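Last updated Sat 2 October by Adaeze Ugwu, after the first month of running Castside on the slipper racks.

# Handing a tidying job over to a two-armed robot

At Turnach we keep house slippers for visitors and staff in the carpeted rooms. Putting them straight used to take 20 minutes at the end of each shift. The robot does most of it now, and these are the steps we follow at the Rokevora site. They should suit any open rack with two shelves.

## Before you start

- Clear the top shelf of anything that isn't footwear.
- Check that both arms can swing without touching the chairs.
- Tell whoever is on shift. They stay in charge of the room and can stop the job at any time.

## Steps

1. Bring the robot up square to the front of the rack.
2. Open the Castside panel and pick the rack from the list. If it is new, choose "Add rack" and enter the height of each shelf.
3. Set the arm speed to 60 for the first run. You can raise it to 108 once the rack has had a week without a drop.
4. Choose which arm works which side. The other arm should stay clear of the shelves.
5. Start with the top shelf. Slippers on their side or leaning on the back board are the ones it finds hardest, so watch those.
6. Let it finish the shelf before you step in. If a slipper falls, press Hold, pick it up yourself and press Carry on.
7. Write down anything it left crooked in the rack book. We had 154 entries in the first month and most were about straps.

## What changes for the people

Olanrewaju Oyelaran used to do the racks on the evening shift. He now starts the run, checks the result and spends the rest of the time on the front desk. He asked for this to be put in his job description, and it was – please do the same for anyone who takes on the work at your site.

Two things came up that we hadn't planned for. Staff felt they were being hurried out of the room when the robot was waiting, so runs now begin only when a person presses Start. Some also missed the quiet job at the end of the day. At the Adebisi site they still do one rack by hand, by choice, and that is fine.

Hours haven't been cut. They will be looked at again in March, with the shift staff in the meeting.

## At the rack
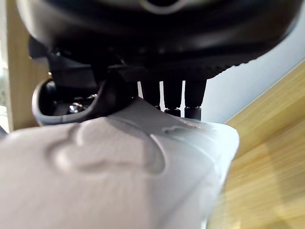
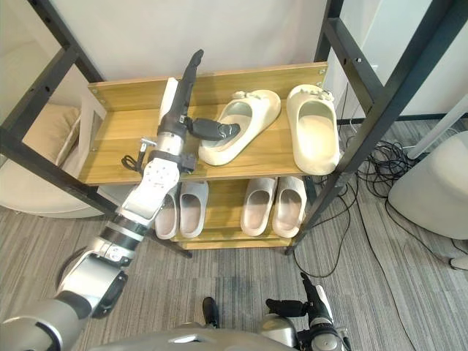
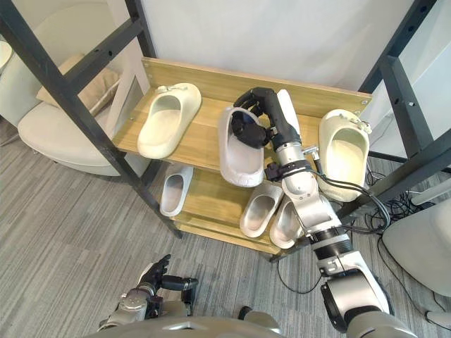 *Last of the three: right hand on a white slipper on the top shelf, left hand open (steps 4 and 5).*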